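25. März

Schlecht geschlafen, zu viel gelesen. Tadeo hat mir den Ratgeber von Elsie Lockwood aufgedrängt, den in Wirberg jetzt offenbar alle auf dem Nachttisch haben. Um 4 Uhr wach zu werden sei ein Geschenk, steht da. Man solle aufstehen, ein Glas lauwarmes Wasser trinken und drei Sätze über den vergangenen Tag schreiben. Habe ich gemacht. Der dritte Satz lautete: Ich will wieder ins Bett.

Mich stört vor allem die Sicherheit, mit der das alles behauptet wird. Im Anhang ist von 3.533 Befragten die Rede, aber wer die waren und was man sie gefragt hat, finde ich nirgends. Wer 50 Euro für ein Wochenendseminar in Gemalham bezahlt, wird hinterher kaum ankreuzen, dass er genauso müde ist wie vorher. Tadeo meint, ich sei voreingenommen. Mag sein. Er schwört seit Februar auf die Methode und ist gestern trotzdem beim Abendessen eingenickt, mitten im Satz über Tiefschlafphasen.

Dann noch die Tropfen von Damell, die er mir dazugestellt hat. Riechen nach Heu und altem Schrank. Eine Woche soll ich durchhalten, dann reden wir weiter. Ich gebe dem Ganzen drei Tage. Meine Großmutter hat ihr Leben lang schlecht geschlafen und ist 91 geworden, ganz ohne Protokoll.

Kapitel zwei verlangt übrigens ein glatt gezogenes Laken, der inneren Ruhe wegen. Morgen vielleicht.

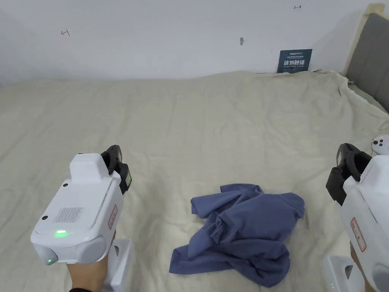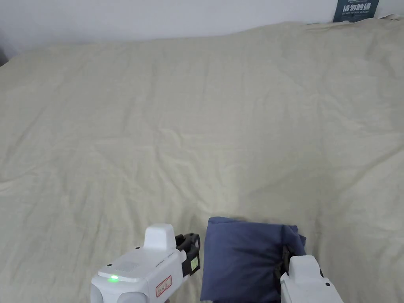
Cremefarben und auf beiden Bildern voller Falten.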